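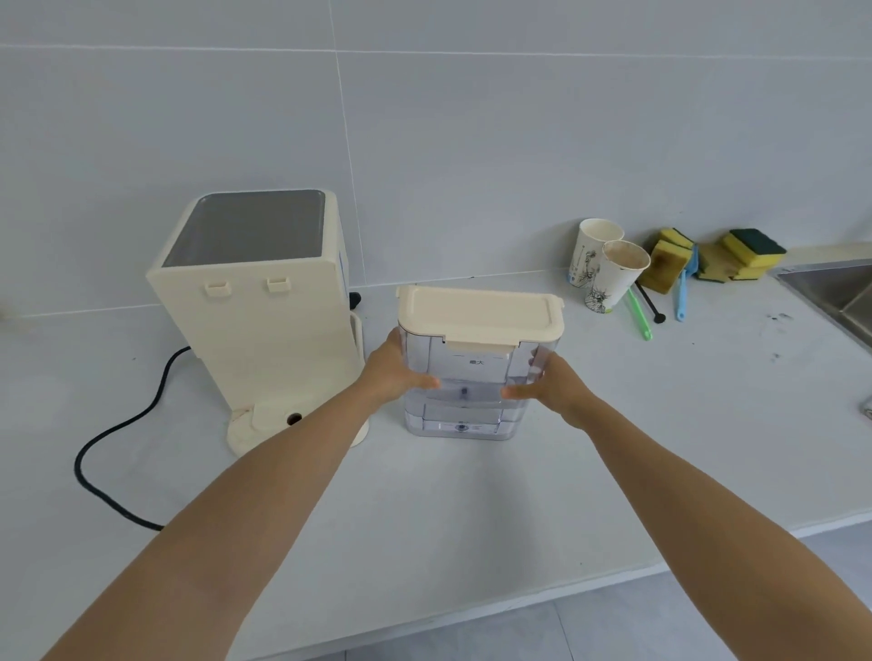 Holding the clear tank with both hands on the counter. The max line sits just under the lid latch.

Stetenero Floor Station for Workplaces

If you look after an office, a clinic, a small school or any other building where people walk in and out all day with half the parking lot on their shoes, you already know how much of the week goes into floors. The Stetenero is our floor-cleaning robot and base station for places like that. It goes out on its rounds, comes home, empties itself, rinses its pads and gets ready to go out again, and what it asks from your staff is mostly a tank of clean water and a few minutes of kindness.

We at Lanetti have been putting these into workplaces for 3 years now, and we've learned that the question people ask first is hardly ever about suction. They want to know what happens to the person who used to push the mop! It's a fair thing to ask, and we'd like to answer it properly.

What changes for your cleaning staff

Radwa Soliman runs the day crew at Undlow, a shared office building with two long corridors and a lobby that gets no rest at all. Before the robots came in last November, her crew started every shift with the corridors, and by the time they reached the kitchens and restrooms everybody was tired and the coffee drinkers had already arrived. Now the corridors are done by 6:30 in the morning and the crew starts with the kitchens. Nobody's hours were cut, which was agreed in writing before the first station was plugged in (we'd encourage you to do the same, and to do it early).

"I was ready to dislike it," Radwa told us. "My knees have changed my mind. But please tell people it still needs somebody. It doesn't fill its own tank and it doesn't know when a chair leg is going to be trouble."

She's quite right, and so we're telling you. Somebody on each shift should be the person for the robot, with the time for it written into the schedule. At Undlow it comes to about 19 minutes a shift for the whole building, and the crew trades the job every Thursday so that everyone knows how it's done.

Looking after the water tank

The tank is see-through, so you can check the level at a glance. Lift off the cream lid at the front latch, fill with cool tap water and stop at the line. Close the lid until the latch sits flat. A full tank is heavier than people expect, so carry it with both hands, one on each side, and set it down on a level counter if you need to wipe it before it goes back.

Please don't add bleach or scented floor soap. Our own Cai concentrate is made for the tank, and one capful is plenty.

Once a week, empty the tank completely, rinse it and leave it open to dry. A soft brush is fine for the corners. Keep the rough side of a scouring sponge away from the clear walls, as it leaves fine scratches that make the level harder to read.

What comes with it

Floor robot
Base station with power cord
Clean water tank with latching lid
Dirty water tank
3 sets of washable pads
One bottle of Cai concentrate
A half-day visit from one of our trainers, for every shift that will be using it

Good to know before ordering

The station wants a wall outlet and a little open floor in front. It handles tile, vinyl and sealed wood, and low-pile carpet on the dry setting. It does not do stairs. Replacement tanks and lids are sold separately under part number 121, and we keep them in stock.

If you'd like to try one out, write to the Lanetti workplace desk and tell us a bit about your building and the people who clean it. Bring them along to the demonstration if you can, because they always ask the best questions.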